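# Umness word list cleanup

4 min read

Plain-text word lists for the Umness spelling game, plus the scripts that clean them. Started by Henrique Cardoso, now looked after by me (Lieselotte Ackermann) in the evenings, so replies are slow. Last real update was November.

If you just want the words, grab `words/common.txt` and go. Rest of this is for people who want to change things.

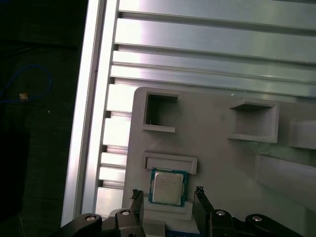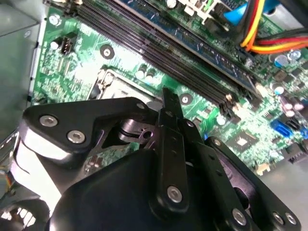 ## What's in the repo

- `words/common.txt` - everyday words, one per line, lowercase
- `words/hard.txt` - the ones players complain about
- `words/blocked.txt` - never shown, never accepted
- `scripts/clean.py` - strips junk, sorts, removes duplicates
- `scripts/split.py` - makes the round files
- `notes/` - old emails from Henrique, mostly about plurals. Worth reading before you open an issue about plurals.

## Quick start

Needs Python 3. No other packages.

 python scripts/clean.py words/common.txt
 python scripts/split.py words/common.txt --size 60

You get a folder called `rounds/` with 60 words per file. The game reads whatever is in there at startup. Delete the old folder first, the script does not do that for you and you'll end up with leftovers from the last run mixed in. I did this twice.

## Word rules

Minimum 3 letters. Maximum 20, though almost nothing gets close.

No names, no places, no brands. Months are out too, even though people keep sending them in. "March" and "may" stay because they're normal words.

American spelling only. "Color" yes, "colour" no. We tried having both and the scoring went strange when a player typed the other one. If someone wants to write a proper British list I'll take it as a separate file.

Hyphens: drop the word. Don't join it up. "Well-known" does not become "wellknown". Apostrophes same thing.

Plurals: regular ones are out of common.txt, irregular ones are in. So "geese" is in, "ducks" is out. Henrique wanted them all in. See notes.

## Where the words came from

Three sources, in the order they got added:

1. Cardoso list. Henrique typed this himself over one winter, from memory and a school dictionary. Very good on food and kitchen words, thin on weather.
2. Panudel list. Came with an older puzzle program of the same name, shared with permission. Had a lot of repeats and a weird number of sailing terms. I left most of the sailing terms.
3. Gimwood list. Player submissions from the Gimwood message board. Checked by hand in batches of 1000. Slow. Still one batch left that I havent looked at, it's in `incoming/` and the scripts ignore it.

Each line in the source files has a tag at the end (`c`, `p` or `g`). clean.py removes the tag on output. If a word came from more than one place it keeps the first tag only. Yes that loses information, no I'm not fixing it right now.

## Hard list

A word goes in `hard.txt` when 6 different players have reported it. Not 6 reports from one person (you know who you are). Reported means they got it wrong and thought it was unfair, so it's not a great measure of difficulty, more of annoyance. "Rhythm" went in on day one. "Queue" soon after.

Words stay in common.txt when they're added to hard.txt. The game handles the overlap.

## Known problems

- Sort order is wrong for anything with an accent. "Café" ends up after "zoo". Probably should be just "cafe" but people feel strongly.
- `split.py` shuffles every time. Use `--seed` if you want the same rounds twice.
- Windows line endings break the tag removal. Save with Unix endings.
- A few words are in both common and blocked. Blocked wins, so it's harmless, but it's untidy.
- The last round file is usualy short. Game is fine with it, the progress bar isn't.

## Sending changes

Small fixes: just open a pull request. One word per commit is too many commits, please bundle them.

New batches: plain text, one word per line, say where you got them. Nothing copied out of a commercial dictionary. If you scraped it from somewhere say so and I'll probably say no.

Removing a word: give a reason in the message. "Nobody says this" has been used for words I say every day.

## License

Word lists are free to use for anything, credit is nice. Scripts are MIT. The Panudel part has its own short note in `LICENSE-panudel.txt`, keep that file with it if you pass the list on.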